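Can a machine strip old office computers for us yet?

Posted 22nd September by Xiomara Hutchins

Hello all. I hope this is the right part of the site for it, and please move me if it isn't. I help run a small repair and reuse workshop called Nurkari. We take in old office desktops, pull out whatever is still good, and either build working machines for families who need one or sell the parts to keep the lights on. It's lovely work most days, but our wrists are not getting any younger and the pile by the door never seems to shrink. We had 281 towers come in after a single office clearance in April and we are still working through them now.

So what I'd like to know is whether a robot could take on any of this. I don't mean the clever part, such as deciding whether a board is worth saving. I mean the plain fetching and carrying: lid off, memory out, hard drive out in its caddy, everything put down somewhere sensible, next one please. My nephew tells me that robots can fold towels and load dishwashers these days, and if that's so then surely a computer case, which is at least a hard thing that keeps its shape, ought to be easier than a towel? 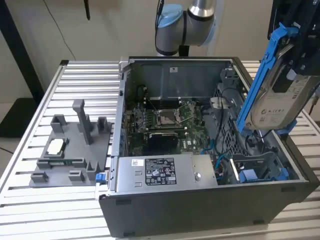
The towers we get most of are the easy sort, where the drive sits in a blue plastic caddy and you hardly need a screwdriver once the side is off. If those are still too hard for a machine then I shall stop dreaming and buy everyone wrist supports. We do have a bit of grant money put by, though nothing like factory money, and I would so love to hear from anybody who has tried it, even if it went badly.

Thank you for reading all that!

Kneath

Hello Xiomara, and what a nice thing you're doing up there. I spent a good many years in a place that put together control cabinets, and we had arms on two of the benches by the time I left, so I can tell you a little, with the warning that I'm a few years out of date.

Your nephew is right and also a bit hopeful. An arm is very good at going back to the same spot, all day long, without a tea break. If every tower that came in was the same model, lying the same way round on the bench, then I would say yes, drives and memory could be done, and you might even find it restful to have it working alongside you. The trouble starts when number 80 has a bent latch, or somebody has tucked a cable behind the drive cage, or there's a caddy from another model jammed in there. You or I would just wiggle it. A wiggle is a terribly hard thing to teach, because half of it is in your fingertips and you couldn't say how you did it if I asked you.

What made the most difference for us was giving everything a place. We had plates made up with a pocket for each part, so the arm always knew where to pick up and where to put down. A printed plate with slots and posts costs very little and honest people with sore wrists like them too. You could make one tomorrow and get some good out of it with no robot at all.
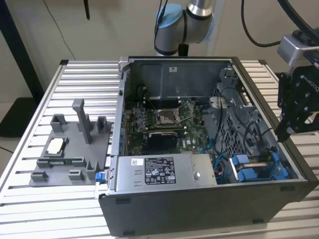

Open tower with its drive carriers at lower right, and a grey printed fixture alongside for the small parts.

Cables are the other thing I would think hard about. A plug with a little clip on it has to be squeezed while you pull, and the lead flops wherever it fancies. We never got ours to do that well enough to leave alone. If I were setting up your bench I would have a person unplug all the leads first, then hand the case over for the lifting out. Keep it well away from the processor socket as well, those pins are very fine and a small knock is the end of the board.

As for towels, I think people enjoy watching towels. A towel doesn't mind being dropped, and a hard drive does.

Otix

no. tried it with a cheap hobby arm, it dropped more than it lifted. just get a decent electric screwdriver

Plorier

I'd be a little kinder than the post before mine, since a hobby arm and a proper one are very different animals, but I do agree about the screwdriver in the meantime.

Xiomara, have you thought of asking a college near you? Students on engineering courses are often looking for a project with real parts in it, and you have parts coming out of your ears. Ours took a batch of twenty old machines from a charity shop and spent a whole term just on getting memory in and out. By the end it was managing most of them with somebody standing by, and slowly. My daughter could do four in the time it did one. But the charity got its machines back sorted, and the students made them a very handsome set of trays.

I would sort your pile by model before you do anything else, as that will help whoever ends up doing the job, person or machine. And do keep the grant money in the bank until somebody has shown you an arm doing your own towers on a bench in front of you, bent latches and all.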